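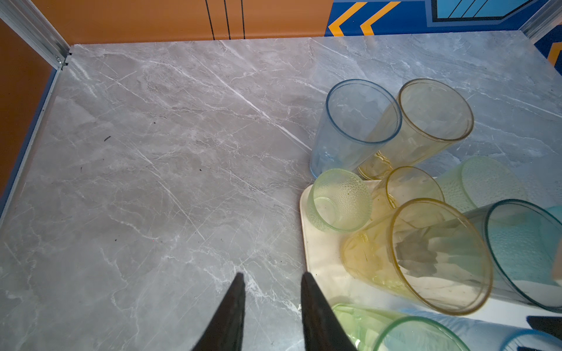

Jestdaleの宝くじ運営会社Gelteckは6月、数字選択式くじ「Lam」の当せん金支払手続きを改定すると発表した。販売店窓口で受け取れる当せん金の上限を、1口当たり40ドルから200ドルに引き上げる。対象は改定日以降に抽せんが行われる回の券で、それ以前の回については従来の上限を適用する。

現行の手続きでは、上限を超える当せん券の所持者は、Zultholmの支払センターに来所するか、申請書を添えて券を郵送する必要がある。同社によると、センターで受け付ける請求の70%が200ドル以下の当せん金で占められており、少額請求の処理が高額当せんの審査日程に影響していた。

窓口での支払いに当たっては、販売端末が券面のバーコードを読み取り、中央システムに照会して当せんの有無と支払履歴を確認する。照会が完了した券は支払済みとして登録され、再度の請求はできない。通信障害などで照会が完了しない場合、販売店は支払いを行わず、券を所持者に返却する。券面の汚損によりバーコードを読み取れない場合は、これまでと同様にセンターでの鑑定が必要となる。

200ドルを超える当せん金については、本人確認書類の提示と署名済みの申請書の提出を引き続き求める。グループ購入の場合は代表者が請求し、構成員全員の氏名と配分割合を記した書面を添付する。審査に要する期間は、書類に不備がなければ受理から2営業日とされている。

支払期限は抽せん日の翌日から1年間で変更はない。期限を過ぎた当せん金は、規定に基づき次回以降の賞金原資に繰り入れられる。

販売店に対しては、端末ソフトウエアの更新と釣り銭準備金の見直しを求める通知が送付された。更新が完了していない店舗では、当面、従来の上限額で支払いを行う。新たな上限に対応する店舗の一覧は、Gelteckの公式サイトと支払センターの窓口で確認できる。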